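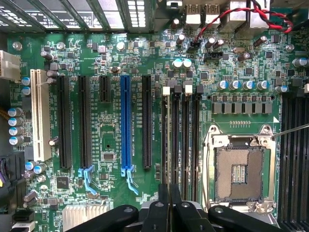 Fingers over the memory slots, socket open on the right.

Posted 12/12/22 in Robots, Work

My mum rang on Sunday and asked when she could buy a robot to do the ironing. She asks this most years, usually when there's a pile of shirts on the go, and I always say something vague about ten years. This time I thought I'd try to answer properly, and it's gone a bit long, so get a cup of tea.

For anyone new, I spent six years on the bench at Geerts in Fekdale, doing up old office computers. Lids off, memory out, memory in, processors swapped, blow the dust out, lid on, next. In one particularly grim July we got through 300 of them between four of us and I saw DELL written on circuit boards when I closed my eyes. So when people talk about robots taking over dull work I don't think of car factories, I think of that bench. It's about as dull as skilled work gets and you do need decent hands for it.

And hands are where it all gets interesting! I've been properly hooked on robot arms working inside desktop PCs lately, partly because I know exactly how each bit of the job feels. A stick of memory needs lining up with a notch and then a firm, even push until the latches come up, and the first time you do it you're certain you're about to snap something. Too gentle and it isn't seated, and the machine just sits there beeping at you. We had a lad at Geerts who pushed so softly that we had to go round after him with our thumbs.

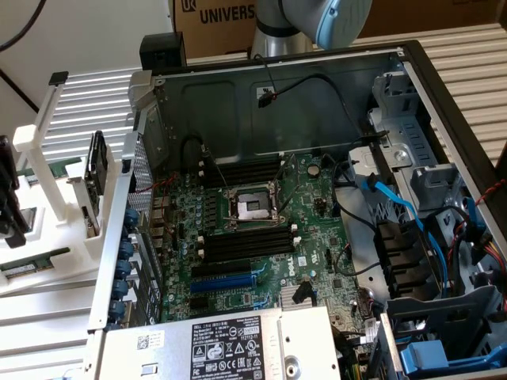 Side panel off, the arm above, and the parts rack standing to the left.

Look at how much is in the way, though. It's a lovely flat board if you buy it new in a box, but once it's in a case you've got drive cages, power leads, blue cables looping about and metal walls on every side. My own trick was to shove the cables over with the back of my hand while my fingers got on with the job (I never once thought about doing it, which I suppose is the point). A gripper with two fingers hasn't got a back of the hand. It has to reach in from above and miss everything.

The rack cheers me up, because that's what we did too. Give every part its own place, standing up the right way round, and half the fiddling goes away before you've started. We used old egg boxes and a cutlery tray. People call this sort of thing cheating when a robot does it, and I don't see why. A dishwasher is cheating by the same rule. No one built a machine that stands at the sink with a sponge, they built a box with racks in it and made us do the stacking.

Which brings me to the house. We've got a Kirnar, one of those round floor cleaners, and it does a good job of the hall and the kitchen provided I've picked up the shoes, the dog's rope and anything with a tassel. I timed myself last week and the picking up took longer than hoovering would have. Still love it. But if you'd asked me whether it does the floors I'd have to say it does the easy half of the floors, and the hard half has turned into my job.

Ironing is nearly all hard half. A shirt is a different shape every single time you pick it up. A computer at least stays the shape it was when you put it down.

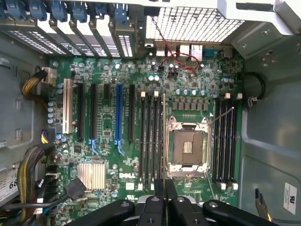
A bare socket and eight empty memory slots.

Now the socket is the bit that used to make me sweat. Once the plate is up and there's no processor in it you're looking at a field of tiny pins, and if you drop a processor on them at an angle, that's your board gone. I bent some in my second week and I can still remember the noise I made. You lower it in flat, let go, and don't press. So within one job you've got a thing you must push hard and a thing you mustn't push at all, a few centimetres apart, and a person switches between the two without noticing.

I priced it up on the back of an envelope, in case anyone at Kelteo (where I work now, much less dust) is tempted. On the old bench I could do a memory swap in 60 seconds with the radio on. Say a robot takes five minutes. That's fine if it will run through the night with the door locked, and it's useless if somebody has to stand beside it ready to grab the plug. The speed hardly matters to me. What I'd want to know is how many in a row it does before a person has to come over, and that's the one number the cheerful videos tend to leave out.

So my answer, Mum, and I'm sorry about the shirts. Shop-floor work where the same object turns up in the same spot, with its parts laid out in a rack: yes, I think that's coming, and for some jobs it's here. Work like my old bench, with mixed machines and cables wherever the last person left them: close enough that I'd want to see it tried. Loading the dishwasher, maybe after that. Ironing, I'm keeping my ten years.

I'd have handed over the memory swaps tomorrow, by the way. The screws too. I'd have kept the fault finding, which was the only bit I ever talked about at home.

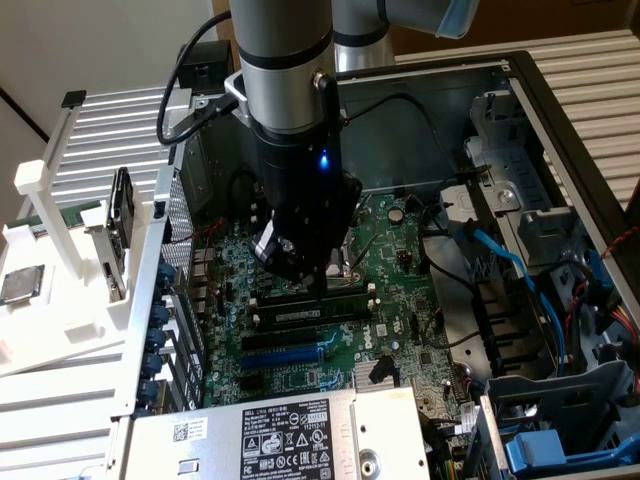

Kibet Lema commented: You've left out the tidying up afterwards! We looked into automating packing at our place and the arm was the cheap part. Everything round it cost the money, all the trays and guides, and then a supplier changed their box and we had to start again. I'd still have one for the night shift. My wife says she'd settle for something that pairs socks.

I replied that socks are worse than shirts, and I'm sticking to it.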